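Re: [kirkmont-readers] Draft of the kitchen table chapter

Fletcher Costigan wrote:

> I have read the draft twice now. I like the part on shared meals, but I am not sure the chapter needs 3840 words. Could we cut 400 of them before Raghavendra sends it to the newsletter? Also, is "Ruddock" the street or the house?
>
> Fletcher

Dear Fletcher, dear all,

Thank you for reading so closely. Ruddock is the house. The street is Grestholm Lane, and I will write it in full the first time, so that new readers are not lost.

About the cuts: I can take out the second story of Huia's grandmother and the long list of soups. I would like to keep the page about where each person sits – many families have told me they recognized themselves in it. For the newsletter the chapter will start like this:

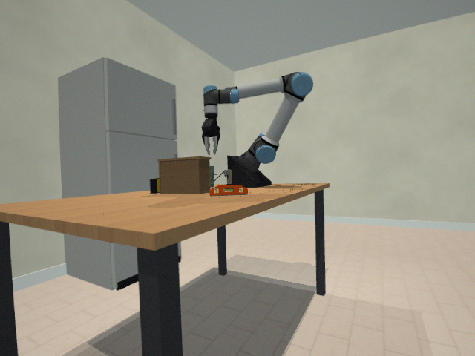 *Reading time: 20 minutes*

In my parents' home the table was the place for everything. We ate there, my mother cut cloth there, and at night my father did the accounts. When I moved to Kirkmont I had a room with no table, and for one winter I ate with the plate on my knees. I did not feel that I lived in that room.

That is the opening, and I do not want to change it much. Corey asked if "did the accounts" is correct in American English. I believe yes, but please tell me if it sounds strange to you.

Ashton, do you still have the letter from the reader who is 80 years old? I want to quote two lines and I need her permission first.

I will send the shorter version in April, before the printing.

With kind regards,
Zoton reading group, chapter 3 author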